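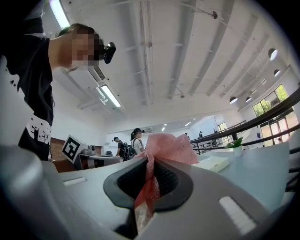

Khumalo (coffee pot)

The Khumalo is a stoneware coffee pot made by the Uston pottery and designed by Antonina Nechyporuk. It holds 900 ml and is much loved for its wonderfully clean pour, with hardly a drip left on the spout.

Design

Nechyporuk drew the pot with a low, wide belly and a short spout set high on the shoulder. The lid has a deep inner collar, so it stays put even when the last cup is poured. Early pots had a cane handle, later swapped for a looped clay one by the potter Flynn Treloar.

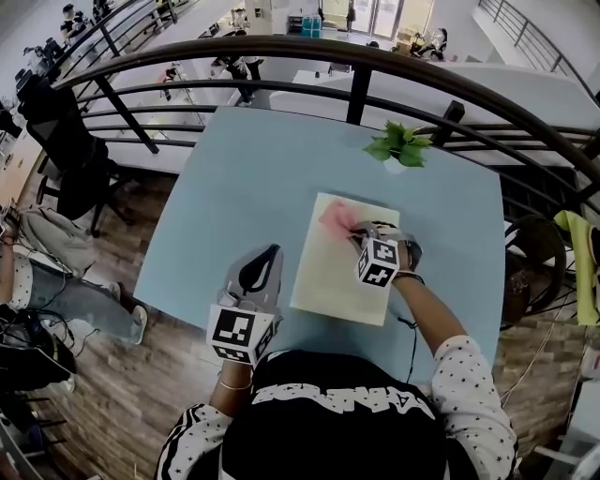
Treloar's handle leaves room for three fingers and stays comfortable when the pot is full. He also worked out the speckled oatmeal glaze, a real beauty over the dark clay.

Versions

The first run came to 943 pots, each stamped on the foot. A smaller pot for two cups, the Flato, followed in May of the next year and shares the same lid.

See also
Bidard (milk jug)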